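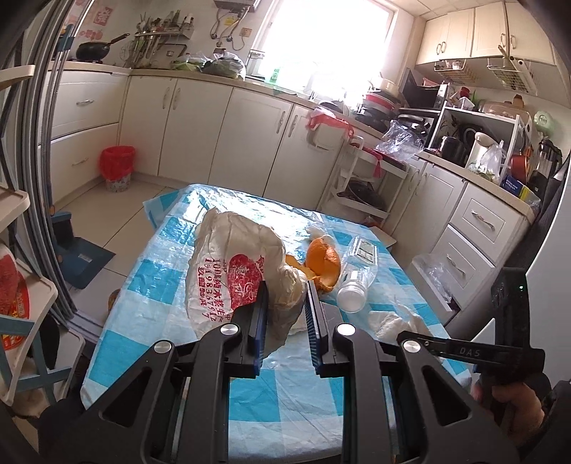
Figure 4.1 A hand-held gripper with ridged blue finger pads, open on either side of a crumpled plastic bag on a kitchen table.

Chapter 4
Fingers, Pads and Triggers

By the end of Chapter 3 you had a frame that stood up on its own and a motor that turned when you asked it to. Now comes the part most builders have been waiting for: the hand! In this chapter you will make a two-finger gripper that you hold and work yourself, before any of it goes near an arm. It is a lovely weekend build, and you can do all of it on a kitchen table or a bench in a shared workshop.

Why start with one you hold? Your own wrist and elbow already know how to reach for things, so you can forget about joints for a while and pay attention to what happens between the fingers. Squeeze the trigger slowly and the fingers close slowly. Come at a cup from the side, then from above, and you will feel the difference straight away.

Look at the bag in Figure 4.1. Soft, crumpled things like this are far harder to pick up than a wooden block. A block has two flat sides and stays the same shape when you press it. A bag folds, slips and bunches up, and the best place to pinch it changes every time you put it down. Orange peel is awkward in its own way, being curved and thin, and a bottle on its side can roll off just as the first finger touches it (ours went under the cooker more than once at the Grerkport workshop, where this design was first put together).

The pads matter more than beginners expect. Ridges give the fingers something to catch with, and a slightly soft pad spreads the squeeze over a wider patch. We will cast ours in the Farna mould from Chapter 2, and then try a smooth pair for comparison. Keep both sets – you will want them again in Chapter 6.

What you will need
The two finger blanks you cut in Chapter 3
One Cluvix trigger handle, or the home-made version in Appendix B
Four short bolts with lock nuts
A strip of pad material, 80 mm long and 10 mm thick
A spring, a small file and a pencil

Allow about 30 minutes for the fingers and rather longer for the trigger, where the spring can be fiddly.

Before you begin
Gather a few things from the kitchen: something soft, something round, something thin. Pick each one up with only your thumb and first finger, and make a quick sketch of where they touched. Section 4.1 starts with those sketches, and the Montecinos linkage in Section 4.2 will make much more sense with them beside you.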